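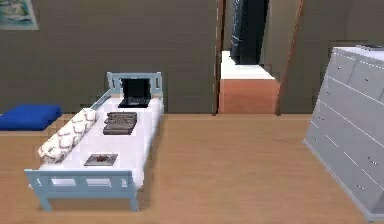

*The Hiditz bedroom, with the bed on the left and the white drawers on the right.*

Zarnen sells Hiditz as a ready-made room for setting up a drawer-opening robot before it meets real furniture. "Ready-made" is generous. Loading took 14 minutes, and I spent 90 more on the arm's base height and reach limits. The manual covers neither properly.

The floor between bed and drawers is clear, so parking the base was easy. I doubt many bedrooms are so obliging.

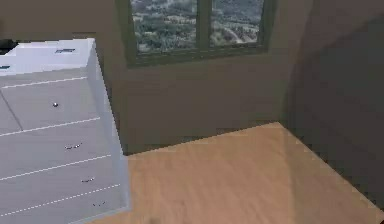
_Page last changed: 09/04/2018_

The top drawer has a round knob and the ones under it have dark bars, so I needed two grip settings. The supplied one suits bars only. My knob setting failed six times out of 25, and I wouldn't trust it on our Iturra arm yet. Fine for a first rough setup, if you get it cheap.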